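4.2 Demonstration by remote control

Demonstrations for the bag task were recorded on the two-arm bench described in Section 3. The operator, seated outside the enclosure, moved a pair of hand-held leader arms, and the motion of each was copied by the corresponding arm at the table. Two operators, S. Chareonsuk and L. Nuchit, shared the recording, and each completed 8 practice runs before any data were kept.

The task requires the arms to play different parts. As shown in Figure 2, the left gripper holds the rim of a paper shopping bag lying on its side, while the fingers of the right gripper reach into the open mouth. Snack packages are piled towards the right rear of the table. The operators were free to choose where on the rim to take hold, and this choice proved to be the main source of variation between them. Chareonsuk favoured a grip close to the fold; Nuchit tended to grip nearer the middle of the opening.

Runs in which the bag tore or left the table were marked as failed but were not deleted. They are treated separately in Section 5. Pauses longer than two seconds were trimmed from the start and end of each run, and pauses within a run were left as recorded, as operators often stopped to judge the depth of the bag before closing the right gripper.

Figure 2. Remote demonstration of the bag task with both arms.
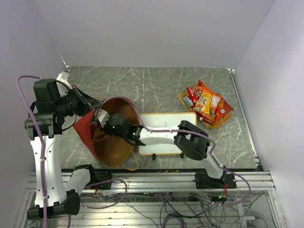
Rattanakul Laboratory for Robot Learning, Department of Mechanical Engineering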